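Kestdale hand-held gripper: build notes and data card

Kestdale is a hand-held two-finger gripper with a camera on it, built in a shared workshop, and the set of desk recordings made with it.

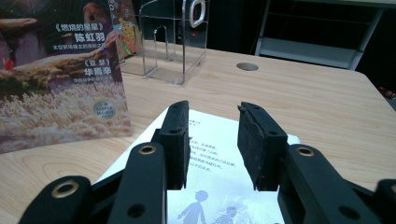

The linkage is the third version of the design and the first that stays parallel enough to be worth recording with. Versions one and two used plain printed holes at every joint, and the holes went oval within a few evenings of use. Version three has brass-coloured ring eyelets at the pivots, pressed into black plastic links, and black foam pads at the fingertips. The right pad has a worn, fuzzy face and a slightly frayed upper edge, and pads in that state are still within use limits (see Pads). Open holes without a ring remain on the lower part of the linkage on both sides. They carry no load and can be left as printed. Paper is the hardest class of object in the set, and a single sheet lying flat between the pads is the standard view for checking that both fingertips are in shot before recording starts.

Contents of the set

The release holds 2,249 recordings. Of these, 2,061 passed review and are in the folder "main". The rest are in "held" and should not be used for training without checking them first. Each recording is one attempt at one task by one person, with video from the camera on the tool and a text file of finger opening against time.

Tasks are grouped as follows:

- paper: pick up a loose sheet, move a sheet, turn a sheet over
- books: tip a standing book, lay it flat, stand it up again
- holders: put a sheet or card into a clear stand, take it out
- mixed: two or more of the above in one recording

There are 507 recordings in "mixed". These are longer than the others and the task changes part way through. The change is not marked in the video. The time of the change is given in the text file on the line beginning "switch".

Parts

- printed links, black, left and right sets (the two sets are mirrored, do not swap)
- ring eyelets, pressed in from the outer face
- pivot screws with lock nuts
- foam pads and pad mounts
- camera bracket, printed flat
- grip and trigger, printed in two halves
- one return spring
- one sliding position sensor, wired to the logger board

The drawings are in "parts/kestdale_v3". Print the links with the flat face down and four walls. Three walls will hold for desk work but the inner links flex when the trigger is pulled hard, and the opening value then reads wider than it should.

Assembly

1. Clean the eyelet holes with a hand drill. Do not use a powered drill, which melts the edge.
2. Press the eyelets in a vice with a scrap of wood on each side.
3. Fit the inner links, then the outer links. Leave the lock nuts a quarter turn loose.
4. Fit the grip and spring. The trigger should return on its own from fully closed. If it sticks, loosen the lowest pivot first.
5. Fit the pads last.
6. Fit the camera bracket and run the opening check in "tools/open_check".

Step 2 is where most links are lost. If a link cracks at the rim, throw it away. Glued links were tried in March and all of them opened up again at the same place.

Pads

Foam was chosen over rubber sheet after trials with both. Rubber gripped books well but dragged single sheets sideways before the fingers met. Foam gives a softer first contact and takes up small errors in angle. It wears faster. The wear shows first as fuzz on the face, then as fraying along the top edge. Change the pad when the mount can be felt through the foam with a fingertip.

Pads are changed in pairs. The pair number is in each recording's text file on the line beginning "pads". Anyone studying grip force or slip should split the data by this number – a new pair closes on thin paper at a visibly different opening value from an old one.

Opening values

The sensor gives a raw number, which the logger turns into millimetres with a straight-line fit. Zero is both pads just touching. Negative values are normal and mean that the foam is being squeezed. Earlier copies of the loader cut negative values to zero, and this removed the only sign of how hard the user was gripping. The loader in this release leaves them alone.

Video and opening values are matched by a clap of the fingers at the start of each recording. Barış Demirtaş wrote the matching script. It fails on 57 recordings, all of which are in "held" with the note "no clap found".

Known problems

- The links fill a large part of the lower view. Objects close to the grip are often hidden by them, and small print on a sheet may be partly behind a finger.
- The links are matt black but the curved edges still pick up a soft grey highlight. Simple masks based on darkness miss it.
- Clear acrylic holders have few edges a depth method can use. Depth from "holders" should be treated as poor.
- Text on books and sheets may be readable. Some of it is in Chinese. No text has been written out or translated for the set, and the task labels do not depend on it.
- Most users are right-handed. The text file has a line beginning "hand".
- The spring loses strength over time. There is no record of spring changes before version three.

Not included

Sound was recorded and has been removed. Recordings that show a face or a letter with an address were deleted before numbering, so there are no gaps in the file numbers. There are no recordings from a fixed robot arm. A mount to fit the version three fingers to an arm is being drawn by Thoa Chu and will go in a separate folder, "parts/seltedard", once the cable path is settled. It does not use the trigger half of the grip, and the return spring is replaced by a small motor – the link lengths are unchanged.

Use

The drawings and recordings may be copied, changed and used for any purpose if this file is kept with them. Printed text and cover art visible in the video belong to their owners.

Last updated: 2022-04-01

Contact: Thoa Chu or Barış Demirtaş, Stendholm shared workshop | © Kestdale build group | Back to top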